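Equipment Planning: Simulation Stage to Precede Arm Purchase

The Rurkport facilities office has revised the schedule for its service robot purchase. Under the new plan, simulation work will be completed before any hardware order is placed. The change follows a review of the Jistivska proposal, which called for a two-armed unit to be delivered in February and fitted to the site afterward.

The approved budget provides 76 working hours of simulation, charged to the current year. Household and storage settings were chosen because doors, knobs and shelving make up most of the tasks named in the request from user departments. Gripper selection remains open, and bidders may offer more than one type.

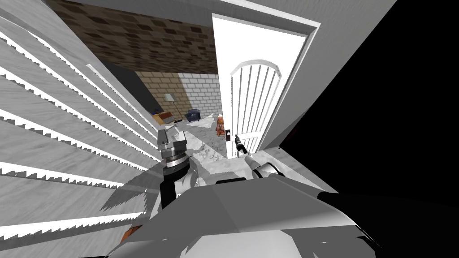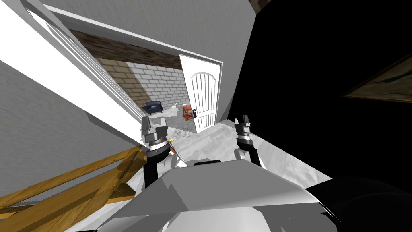
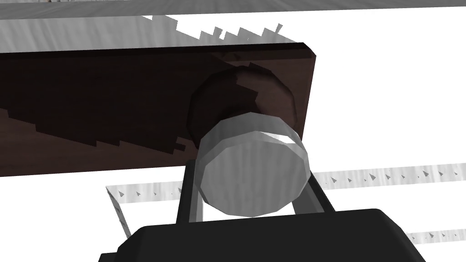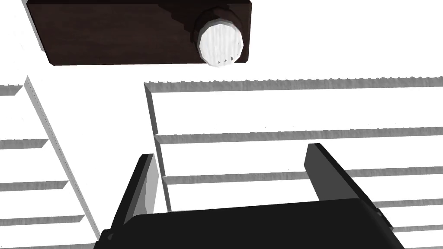
Simulated views from the planning stage. The first two show an open interior door; the last shows white shelving units.

Departments are asked to submit their task lists within 15 working days. Each list should state door widths, handle heights and the weight of items to be moved. Requests received after that time will be held for the next budget cycle.

Quotations have been invited from Zürcher and Vurnance. Both firms must price spare fingers, operator training and eight months of support as separate lines. Installation costs, including any changes to door hardware, will be carried by the receiving department.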